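Anyone else's workplace doing this? Automation at the packing end

kirikingi
Picker at the Rotasa shed here, nine years. Management has announced Stirken, the new pick-and-pack cell, which starts in December. They reckon 50 of us will be "redeployed into training and supervision". So far training means going through packing motions with hand-held grippers, box after box, so the arms can learn it. My target is 1241 clips. Same hourly rate, sore wrists.
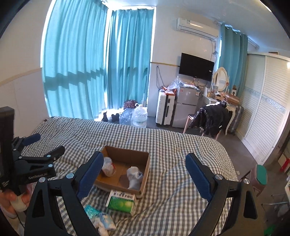
Grippers out, cold remedy carton in front of the box

shayne_h
Redeployed, yeah. We heard that at Cillonent when the palletiser went in. Good blokes were supervising a machine for one winter, then the machine supervised itself.

F.Prantl
I'll be the unpopular one. I worked nights on a mixed-goods line for years and my shoulder is stuffed. If an arm can take the repetitive lifts, let it. The question is who gets the savings, and that's for the enterprise agreement, not the robot.

shayne_h
Easy to say once you're off the line, Ferdinand.

F.Prantl
I'm off it because of the shoulder, mate.

mereana.p
What rate did they put you on, Kiri? Our delegate argued that teaching the system is skilled work and should be a grade up. The company said it was "light duties". We're still arguing.

kirikingi
Picker's rate. The sheet says light duties too! Soft packets are the worst of it, they fold away when you close on them. Cartons and bottles I could do half asleep.
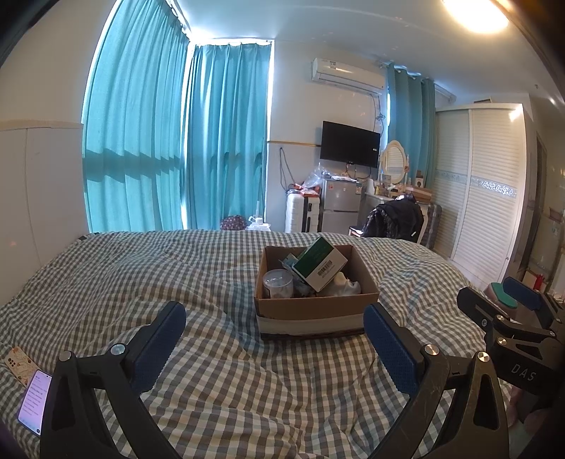
Mixed box: green carton, white bottle, lidded clear cup

getsemani_h
I do integration work, so throw things at me. A brochure figure like 148 picks an hour is usually for nice rigid boxes. Crumpled plastic is another matter, and someone will be clearing faults all shift. Whether that's a decent job depends on staffing, and I've seen it done with one person for six cells – miserable.

shayne_h
So it's slower than Kiri and still gets her job. Beautiful.

getsemani_h
Slower per hour, but it runs all night. I didn't say I liked it.

mereana.p
Kiri, get the redeployment promise in writing, with the grade and the hours. And ask who owns the recordings.

kirikingi
Asked the second one this morning. The team leader wrote it on his hand.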